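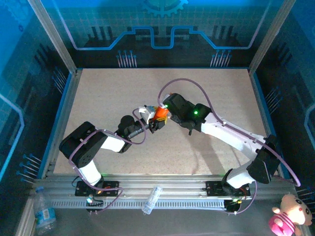
Orange paint for a small kitchen — am I going to regret it?
Started by stensidegirl, April 2022

stensidegirl
Hello all, long-time reader and very occasional poster. We moved to Stenside last August and I have been living with a kitchen the color of weak tea ever since. My grandmother had an orange kitchen, a proper warm marmalade orange, and some of the happiest hours of my life were spent in it peeling potatoes and being told I was doing it wrong. I would love to have that again. My husband says it will feel like eating breakfast inside a pumpkin. The room is small, with one window facing north, and the cabinets are cream. Has anyone done it and stayed happy?

Meenakshi Pathak
Do it! We painted ours a burnt orange 5 years ago and I still smile when I come down in the morning (and I am no morning person, ask my poor children). North light is cool and a bit gray, so a warm color has something to push against. Mine looked almost brown on the first coat and I had a little cry on the stepladder, but the second coat brought it right up.

oldbrushes41
I'll be the grump, then. I painted houses for a living for a good long while, and orange was the color I got called back to cover more than any other. People love it on the card. Then it's on four walls, it bounces off itself, and everybody at the table looks sunburned. One wall, fine. All four in a small room, no thank you.

Meenakshi Pathak
Well, I have all four and we look perfectly healthy, thank you very much!

Dorothy Nuttall
I can see both sides of this, having done it wrong once and then right. The first time I went far too bright and lasted about two months with it. The second time I bought sample pots and painted big pieces of cardboard, and moved them around the kitchen for a week, morning and night, with the lights on and off. The one I ended up choosing was the one I had liked least in the store — a dusty, earthy sort of orange, a bit like an old flowerpot. It goes beautifully with cream.

oldbrushes41
Cardboard is good advice. Leave a white border on it so the old wall doesn't fool your eye. And use a tinted primer or you'll be on coat number five and cursing.

stensidegirl
You are all so kind, even the grump. I hadn't thought of a tinted primer at all. Dorothy, do you remember what sheen you used? We fry a lot of onions in this house.

Dorothy Nuttall
Satin, dear. It wipes down nicely with a damp cloth.

oldbrushes41
Satin's right. Still say one wall.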